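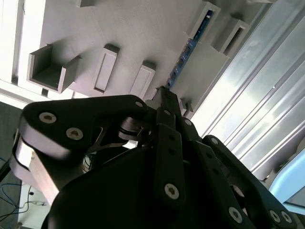 4 min read

Farken is hiring an equipment planner for its automation group in Gosthorpe. The person in this job decides, together with the engineers, what we buy for the robot cells, when we buy it and how much money we set aside to keep it running. Most of the spending is on the small end of the work: three-finger grippers, the hex-socket screws that hold their links together, aluminum extrusion for the frames, cables and molded fixtures. The robot arms themselves are on a replacement cycle that is already agreed and will take up little of your time in the first year.

The job is full time and on site. It reports to the head of operations. The position is new. Until now each cell lead has ordered for their own cell, and we have ended up with duplicate stock in one building and missing parts in another.

What the job covers

You will build and own the equipment budget for the Gosthorpe site. There is a list of 379 part numbers in the current purchasing file. Some have not been ordered for years, and some appear twice under different names. The first task is to go through that file with the technicians and come back with a list we can plan from.

After that the work settles into a regular pattern:

- Keep a forward plan of gripper, fixture and frame purchases, by cell
- Get quotes, compare them and write up a recommendation
- Set reorder points for wear parts such as finger links, pivots and fasteners
- Track lead times and warn the cell leads when a date is going to slip
- Plan the money for spares when a new cell is proposed, before the proposal is approved
- Keep records of what each gripper has cost us in parts and in technician hours
- Close out old service contracts or renew them

Any single purchase under $900 you can approve yourself. Anything above that goes to the head of operations with a one-page note. We don't use a longer form and don't plan to introduce one.

Our main gripper supplier is Niltex. Fixtures and molded trays come from Pandey, who also do small changes to existing tooling for us. Both agreements come up for review during your first year and you will prepare the figures for both. You are free to propose other suppliers. If you do, we will want to see the cost of changing over, including mounting parts, reprogramming and the stock we would be left with.

The first large project

We are planning 3 new cells. The frames and fixtures have been specified, and the arms are on order. The gripper budget has not been set. We need someone to work out whether to buy complete spare grippers for each cell or hold finger and joint assemblies and repair in place. The technicians have views on this and the maintenance logs are fairly good, so there is data to work with. The logs are partly on paper.

You would also look at cable routing hardware and small electronics, which have been bought in a hurry more often than they should have been. We want those costs in the plan from the start.

What we are looking for

You should have worked in purchasing, maintenance planning, production engineering or something close to it, in a place that runs automated equipment. We would sooner hear from someone who has kept a spares store in order than someone who has only managed contracts, but either background can work.

You need to be able to:

- Read an assembly drawing and a parts list
- Build a budget in a spreadsheet that other people can follow
- Talk to technicians about why a part failed and how long it lasted
- Write a short, clear recommendation and defend it in a meeting
- Say no to a purchase when the plan does not support it

You do not need to program robots. You do not need a degree. Experience with end-of-arm tooling is useful and so is any experience with inventory software, although we expect to change ours and you will have a say in what replaces it.

The job includes time on the floor. You will spend part of most days at the cells, and you will need to wear safety shoes and eye protection, which we supply. You may need to lift boxes from the receiving area.

Hours, pay and benefits

Regular hours are 7:30 to 4:00 with a half-hour lunch. Start time can move by an hour either way if you agree it with your manager. There is no shift work. Travel is limited to a few supplier visits a year. The pay range is sent to every applicant we invite to a first call, before the call takes place. Benefits include health and dental coverage, paid vacation and a retirement plan with a company match. There is also a training allowance.

How to apply

Send a resume and a short letter of no more than 300 words to the hiring desk at our Gosthorpe office. In the letter, describe one piece of equipment you budgeted for, what you expected it to cost over its life and what it ended up costing. If the two numbers were far apart, tell us where the difference came from. A bad estimate will not count against you.

The process is a phone call, then a half day on site. During the visit you will see the cells, meet the technicians and work through a sample quote comparison. We pay travel costs for the visit.

Posted January 5, 2024. Applications are read as they come in and the posting stays open until the job is filled.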